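Clearing off the marble

I have been putting off the bench top for weeks. It's a white marble-patterned board with tan and brown streaks running through it, and I picked it out myself from the Harkumar catalog after looking at 286 samples (okay, I skimmed most of them). It's so shiny that every thumbprint shows, which I love and also kind of regret! Anyway, small stuff lands on it and stays there. Tissues, tools, whatever was in my hand when the phone rang.

So I finally gave myself an evening and one rule: if it's on the marble, it gets a home or it goes in the trash. I started with the gold tissue packet, mostly out of affection. Catarina Pacheco brought me a whole sleeve of them back from Tesano last June and I have been finding them in coat pockets ever since. They're ridiculous and crinkly and they look like fancy chocolates. I put a white tray down so the little things would have somewhere to go. 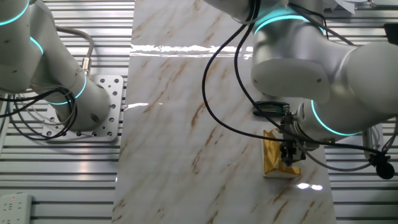 The tray helps, by the way. I used to just push things into a corner and call it sorted, and then I'd need a hex key and spend ages patting around for it. Mine is a folding set with dark green sides, so you'd think it would be easy to spot on white, but it still manages to slide under papers. It lives next to the stop button now, the big red one in the gray box. The button has to stay where I can reach it, so that spot was taken already and the keys just moved in as neighbors.

Loose tissues are my real weakness. I pull one out, wipe a smudge with a corner of it, decide it's still good and leave it there. Then the next day I take a fresh one – and now there are 2. Catarina says I should count them as decorations.

I did think about buying one of those Ikonen drawer dividers, but I'm trying to get by with what I have, and a tray is a tray.

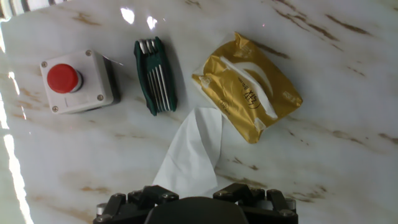

What I'm doing about the drawers

Not much yet! The top one is fine. The bottom one has about 200 screws in it and an Fatside mug with no handle, and I closed it again pretty fast. I'll get to it when the tissue packets run out.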